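Cimance Releases Budget Planner for Companies Buying Their First Robot Arm

2022-02-10 – Cimance, which advises small manufacturers on equipment purchases, has published a free planning worksheet for firms whose automation budget currently reads "robot, one."

The worksheet has 13 lines. The arm takes up one of them. The others cover grippers, spare servos, cabling, training hours, and the table, a line most buyers leave blank until delivery day. 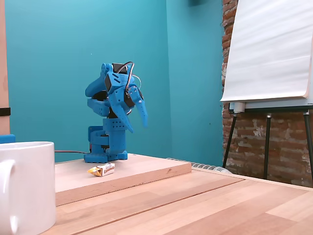 Cimance recommends starting with a small desktop arm before signing for anything that needs a forklift. In the worksheet's sample budget, a starter setup comes to $1,560, of which $1,321 is hardware. The remainder is labeled "things you forgot," and early users have asked for more room on that line.

"People will spend a month comparing payloads and then ask us where it plugs in," said Rima Sleiman, head of planning at Cimance. "We moved that question to page one."

The planner was tested with nearly 20 buyers, including teams at Sanetti and Tannous. Sanetti has since postponed its large purchase until June and describes itself as relieved.

The worksheet can be requested from the Cimance office. A version for leased equipment, developed with Clirkari, will follow once both companies agree on what "maintenance included" means.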